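Ticket Merness, cuisine simulée : le planificateur refuse l'approche au-dessus de l'évier
Ouvert par : Olaia Llorente
Composant : planification de trajectoire
Statut : en attente de relecture

Symptôme
Sur la scène Clendville, la requête de prise échoue avec « no valid plan » après 700 ms. La même requête passe sur la scène Gruvau. Reproduit 5 fois de suite, même graine.

14 h 10 — Limite de temps portée à 4 s. Même échec, donc pas un problème de budget.

14 h 35 — Collisions affichées dans le visualiseur. La pose de pré-prise est rejetée pour contact entre le boîtier de la pince et « sink_faucet ». Le maillage de collision du robinet est une enveloppe convexe : tout le vide sous le col de cygne compte comme plein.

15 h 20 — Purificación Vidal demande si la pose de départ est en cause. Rendu joint. 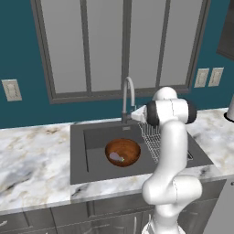

Le planificateur part de cette configuration et la juge déjà en collision. Au rendu, la pointe du boîtier arrive tout près du tube du robinet, et le bol est plus bas sur la gauche, dans la cuve, avec l'objet violacé à saisir. L'égouttoir en fil est à droite, sous le bras — son maillage est correct, je l'ai vérifié à part.

16 h 05 — Robinet redécoupé en 35 pièces convexes avec l'outil Chevalier. La pose de départ est acceptée, un plan sort. Reste à mesurer le coût sur les requêtes longues.

À faire : relancer la suite de régression, puis fusionner si Purificación valide.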